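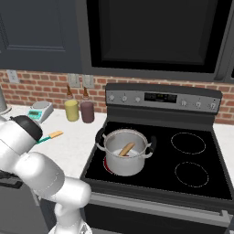 Hiếu Mai thought at first that straight-line buffers would do. Draw a circle around each bus stop, count the addresses inside it, and the map would look much the same as one made with real walking routes. We agreed to make both maps and compare them, and most of this report is about why the second one took so long.

Background

The project covers the Mendent side of Cleten, from the railroad to the creek. The question we were given was how many home addresses are within a 400-meter walk of a bus stop. The address file has 3,539 points after duplicates were removed. There are 37 stops, counting each side of the street as its own stop.

The street layer came from the class server. Footpaths were in a separate layer that had been traced from air photos by an earlier class. The two layers were drawn at different times and don't share end points, so a path that meets a sidewalk on the ground may stop a few feet short of it in the data.

Method

We did the buffer map first. This was one tool run and a count, and it was finished in an afternoon.

For the walking map we merged streets and footpaths into one layer, built a network from it, and asked for every piece of the network within 400 meters of each stop. Addresses were then attached to the nearest network line. An address counted as served if the line it was attached to was inside the walking area.

The nearest-line step gave the most trouble. An address point sits in the middle of the building, and the nearest line isn't always the one the front door is on. Along McGrath Avenue the lots are deep and a footpath runs behind them. Many of those houses attached to the footpath even though there is a fence the whole length and no gates. On the map they looked well served. In fact the people in them have to go out the front and walk to the end of the block.

Lizeth Cuervo suggested matching on street name before distance. If the address says McGrath, it can only attach to a line named McGrath. Where there was no line with that name inside 100 meters, we fell back to the nearest line and set a flag so we could look at the case by hand. 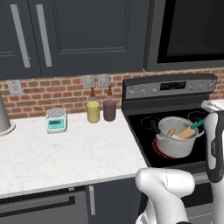 The flag came up for 140 addresses. Most were spelling differences between the two files: "Mt" against "Mount", "St" meaning Saint in one file and Street in the other. We fixed these with a lookup table, which is in Appendix A. After that 14 were left. They were all in the new apartment blocks by the creek, where the private drive has no name in the street layer. We attached those by hand to the drive entrance.

Connecting the layers

The gaps between footpaths and streets had to be closed before the network meant anything. On the first run, whole sections of path were unreachable and the walking areas had flat edges where they should have carried on through the park.

We used the snap tool in Stoteck with a tolerance of two meters. With a larger tolerance it started joining things that shouldn't be joined, such as the path under the railroad bridge and the street on top of it. With a smaller one it left most of the gaps open. Two meters closed nearly all of them, and we drew the rest.

The bridge needed its own fix. Stoteck splits lines wherever they cross unless told otherwise, so it put a junction at the point where the street passes over the path. A route could then turn from one to the other in midair. We added a level field, zero for the ground and one for the bridge, and had the build step only connect lines on the same level. It has to be filled in before the merge — we did it after, and lost the values for every line that was split. That meant doing the merge a second time.

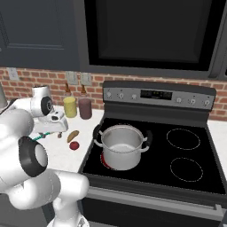 Fig. 3. Robot arm at the kitchen counter, simulated view.

Results

The buffer map shows more addresses served than the walking map, as expected. The difference is not spread evenly. In the older grid streets near the station the two maps nearly agree. The gap is widest in the loops and dead ends south of McGrath Avenue, where a house can be very close to a stop in a straight line and have a long walk around to reach it.

The railroad has the same effect. There is only one crossing on foot in our area, and the buffers go straight over the tracks as if they weren't there. Hiếu changed his mind about the circles when he saw this part.

Problems and limits

The network treats all paths as equal. There are steps on the path by the creek, and we have no field for steps, so our walking map is not right for someone with a wheelchair or a stroller. Slope is also left out.

We checked the snapped paths against the air photos but only walked the area north of the tracks. Any gate that is locked in the evening would not show in the data.

The edge of the study area is a weak point too. We clipped the streets at the boundary in April, before we had thought about stops just outside it. A few addresses on the west side may be close to a stop we don't have. If we did this again we would keep a strip of streets and stops outside the boundary and clip only the addresses.

Division of work

Lizeth did the address matching and the lookup table. Hiếu did the buffer map and the final layouts. I did the network build and wrote the report. All of us worked on the hand checks.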